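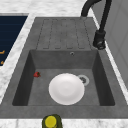
What should a small laboratory buy first when it plans a kitchen robot, the arm or the simulation?

The simulation should be paid first, and the order for the arm should wait until the simulated tasks have shown which reach and which gripper are needed.

**Figure 3.** Rendered sink task used in the planning study: a white plate and a strawberry in a grey basin with a ribbed drainboard.

### 4.2 Order of purchase

In our first budget, the arm took 66 percent of the money and was to be ordered before December. Ivone Honorato, who prepared the quotes, proposed to turn this order around. We compared two candidates, the Komley arm and the longer Voicu arm, and we loaded both models into the same kitchen before any contract was signed. The sink was chosen as the main test because it asks for more than an open counter does. The hand must go down between straight walls, and the tall faucet stands behind one side of the unit (Figure 3).

Each model was given 1,000 trials with new starting positions of the objects. The plate and the strawberry make different demands on the gripper. A plate lying flat on the floor of the basin offers only its slightly raised rim, while the berry is small and should be held with little force. For this reason we priced the gripper as a separate line, and not as a part of the arm.

The Komley arm met the wall of the basin with its wrist in 80 trials, the Voicu arm in 40. The difference alone did not justify the higher price. However, the Voicu arm could also be mounted further back from the counter, and this left space for a person to work beside it. Our room at Flivevholm is narrow, so this point had a large weight in the decision.

### 4.3 Costs that were missing at first

Three costs did not appear in the first budget: the computer for rendering, the yearly licence for the simulator, and the spare finger pads. The supplier at Lastthorpe sells the pads only in full boxes – a detail we learned after the quote was accepted. We now keep a reserve for such items.

We did not include the wear of the joints or the cost of cleaning in our estimate. Contact with water is also outside the present study, and the price of a protective sleeve is therefore left open in Table 2.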